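Plerkel Lightweight Cloth, Bright Orange

I'll admit it, I've got a soft spot for this one! We started stocking the Plerkel in July, and I've since used it for bunting, a kite tail and a cover for my bike basket (the old one had given up). It's thin and bends easily, with a smooth face and a bit of a gloss to it, and the colour is properly loud. It comes in 3 metre lengths, folded, not rolled, so give it a cool iron through a tea towel if the creases bother you. Sharp scissors help too – mine were blunt and I made a right mess of the first cut.
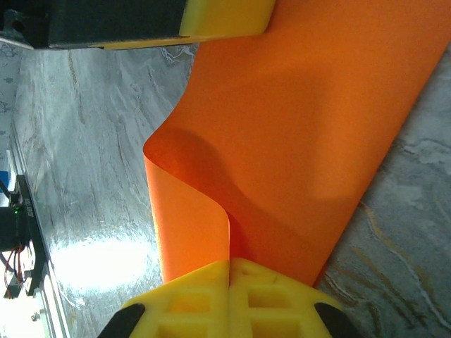 Plerkel in bright orange, with one side curling back in a loop.

Order code 852. Also in Drorken blue, when Wavetow can get it to us. Postage is free if you're buying two or more lengths.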